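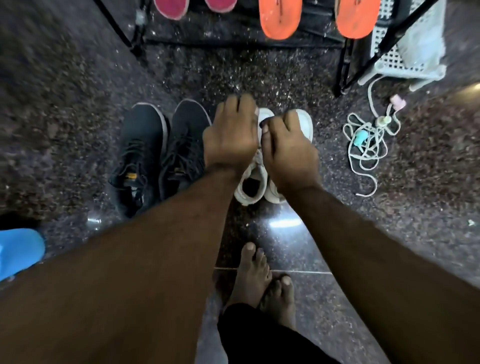
How should shoes be left at the end of a shift?
In pairs, side by side, with the toes pointing the same way and the laces tucked in.

Housekeeping Basics, Unit 4: Entrances and hallways
Tutor: Ramesh Bhardwaj

Clear the floor first, then the rack. Match the pairs before you put anything back. Flip-flops and light shoes go on the rack - heavier trainers can stand on the floor in front of it.

Wipe soles with a damp cloth. Scuffs on white shoes are left alone unless the guest asks. Don't use polish on mesh.

Stone floors are swept before they are mopped.

For Thursday: read the Tomar House checklist and write 200 words on storing wet footwear.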